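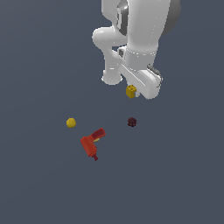 *Sim view, yellow cube in the gripper, drill and the two balls still on the surface.*

**Cube drops out of the gripper on the way up**

**swarrier_fern**
Running the Tiltari pick task in simulation. The cube gets picked up fine, then somewhere in the lift it slides out of the fingers and falls through the surface. It did this on 166 episodes out of 3000. The balls never do it. Same friction on everything, same closing force (50 in the config). I have gone back two versions and it still happens.

**NataliaB**
What's your physics timestep? We had small boxes fall through on Beklow when the step was too long. Halve it and try again.

**swarrier_fern**
Halved it. Fewer go through the surface, but the cube still comes out of the fingers at the same rate.

**geetha_n**
Then you've got two faults. The fall-through is the timestep. The slip is the grip. In your picture the cube is right down at the corner of the gripper, so I'd look at the grasp point before anything else.

**jrutherford**
Don't agree. A cube held near the tip should stay put at that force if the contacts are right. I'd bet on the collision mesh. Draw the collision shapes and see if the cube's matches what you're looking at.

**geetha_n**
Could be, but the balls would be less fussy about where they're held, and they're the ones that work. Moving the grasp point is a one-line change.

**swarrier_fern**
Did both. Collision shape is fine, it's a plain box. Grasp point was set from the Menon hand file, and that has shorter fingers than ours. Moved it in and ran 2370 episodes overnight - four slips.

**jrutherford**
Fair enough. I'd still want to know about the four.

**NataliaB**
Please don't put this on the real arm until you do. A dropped cube is nothing, but the drill is on the same object list.

**swarrier_fern**
Agreed, hardware run is on hold. All four were with the wrist turned nearly to its limit. Will post the logs in April.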